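Lustum recherche un ou une gestionnaire de stock pour son atelier de réparation

CDI, temps plein
Poste à pourvoir en février
Candidatures ouvertes

L'association

Lustum est une association de quartier qui répare et remet en circulation des jouets, des jeux de société et du petit matériel éducatif. Les objets nous arrivent par les dépôts de particuliers, par les écoles et par les crèches qui renouvellent leur équipement. Une partie est vendue dans notre boutique de la rue Zakharchenko, une autre est prêtée aux structures adhérentes de la ludothèque Trimamow.

L'équipe salariée compte 4 personnes. Elle est complétée par des bénévoles présents surtout l'après-midi. L'association adhère au réseau Indside, qui regroupe des ateliers de réemploi de la région et organise des achats communs de consommables.

Pourquoi ce recrutement

Le stock de pièces détachées a été constitué au fil des années, sans méthode unique. Certaines pièces sont rangées par jeu, d'autres par matière, d'autres encore par date d'arrivée. Un premier inventaire a été commencé l'an dernier, puis interrompu au départ de la personne qui s'en occupait. Il reste 57 bacs à trier et à étiqueter. Les réparateurs perdent du temps à chercher et il arrive que nous rachetions des éléments que nous avions déjà.

Le poste est nouveau dans cette forme. Jusqu'à présent, la gestion du stock était partagée entre l'atelier et la boutique.

Missions

Sous la responsabilité de la coordination de l'association, vous assurez la réception des dons, leur pesée et leur enregistrement dans le logiciel de suivi. Vous orientez les objets vers la réparation, le démontage pour pièces, la vente ou le recyclage.

Vous reprenez l'inventaire des pièces détachées : tri, nettoyage, mesure si nécessaire, étiquetage, rangement. Les éléments à identifier sont très variés : pions, charnières, roues, vis, ressorts, cartes, axes et pièces dentées de toutes tailles.

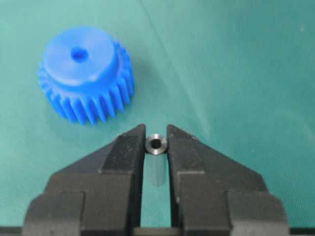

Engrenage en plastique bleu, denture droite.

Vous rédigez les fiches du catalogue interne. Chaque fiche comporte un intitulé court, la matière, la couleur, les dimensions utiles et l'emplacement. Une liste de mots à employer existe déjà, elle est à compléter avec les réparateurs. Les pièces non identifiées sont gardées à part et revues tous les 2 mois.

Vous préparez les lots demandés par la ludothèque et vérifiez les retours. Les boîtes de jeux sont contrôlées à l'aller et au retour, notice comprise. Vous signalez les pièces manquantes à l'atelier et mettez de côté les jeux incomplets.

Vous suivez les consommables (colles, visserie, piles, sachets, étiquettes) et transmettez les besoins pour la commande groupée du réseau.

Vous participez à la tenue de la boutique un samedi sur 2, en binôme avec une autre personne de l'équipe.

Profil recherché

Une première expérience en magasin, en entrepôt, en bibliothèque, en ludothèque ou en atelier est demandée. Elle peut avoir été acquise dans un cadre bénévole. Aucun diplôme particulier n'est exigé.

Vous êtes à l'aise avec un tableur et vous savez saisir des données sans faire trop d'erreurs. Vous aimez ranger et vous supportez bien les tâches répétitives. L'inventaire en comporte beaucoup, surtout les premiers mois.

Il faut pouvoir expliquer calmement à un donateur que nous refusons un objet. Cela arrive souvent : peluches très abîmées, jouets électriques dont le câble est dénudé, sièges auto, articles de puériculture dont nous ne pouvons pas garantir la sécurité.

Des notions de mécanique ou d'électricité sont bienvenues. Une formation interne à l'utilisation du pied à coulisse, du multimètre et du logiciel est prévue pendant les deux premières semaines.

Le poste implique de porter des bacs et de rester debout une partie de la journée. Un chariot et une table à hauteur réglable sont à disposition. La réserve se trouve au rez-de-chaussée, de plain-pied avec l'atelier.

Conditions

Contrat à durée indéterminée, période d'essai de deux mois.
35 heures par semaine, du mardi au samedi ou du lundi au vendredi selon le planning de la boutique.
Horaires de journée, fermeture entre Noël et le Nouvel An.
Rémunération au premier échelon de notre grille, communiquée par retour de courriel à toute personne qui en fait la demande. L'expérience est reprise sur justificatif.
Prise en charge de 50 % de l'abonnement de transports en commun.
Local à vélos fermé, cuisine équipée sur place.

Pour candidater

Envoyez un CV et quelques lignes de présentation à l'adresse recrutement indiquée dans la rubrique Contact de notre site, avec en objet « Gestion de stock ». Une lettre de motivation classique n'est pas nécessaire. Dites-nous plutôt ce que vous avez déjà eu à ranger, classer ou inventorier, et comment vous vous y êtes pris.

Les candidatures peuvent aussi être déposées à la boutique pendant les heures d'ouverture, sous enveloppe.

Les personnes retenues seront reçues à l'atelier pour un entretien, suivi d'un exercice de tri sur un bac mélangé. L'exercice ne demande aucune préparation. Une réponse sera envoyée à tous les candidats, y compris en cas de refus.

Si vous avez besoin d'un aménagement pour l'entretien ou pour le poste, indiquez-le dans votre message.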